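Good practice for gripping books with a two-finger gripper?

Asked in Handling and Grippers, 18 answers on related topics

Hello all, and thanks in advance for reading! I look after a small Skidbridge arm at a library workshop, and we want to write down some house rules before the September group starts. Mostly it will be moving books on a table. Is there a sensible order of doing things, and how hard should it be allowed to squeeze? Our draft only says "be gentle" – which I know is no rule at all.
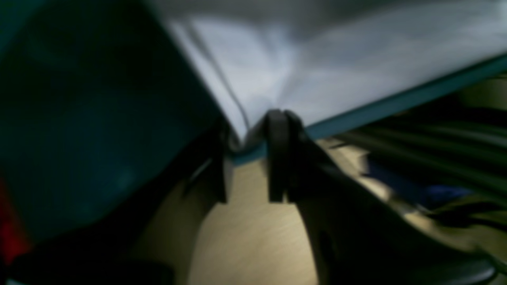
Grip rules for books should start with where the fingers may touch, and force comes after that. I helped write ours at Tromine, and we argued over it for weeks (happily, mostly). With the book open and the black fingers in at the edge of the cover, right under where the pages come together, I'd want a slow speed limit and a stop if the force climbs. Put in writing that nobody reaches under a raised cover while the arm is live. And clear the table first – anything lying beside the book is something the arm can drag along.
– Sabine Brinkmann

just set the force low and try it on an old phone book, worked for us

I'd add one thing to Sabine's lovely answer. Keep a log of every drop, with up to 2 lines on what the arm was doing. We use the Harms sheet for it, but a notebook does fine. Ours is at entry 1694 now and I still read back through it before changing a setting.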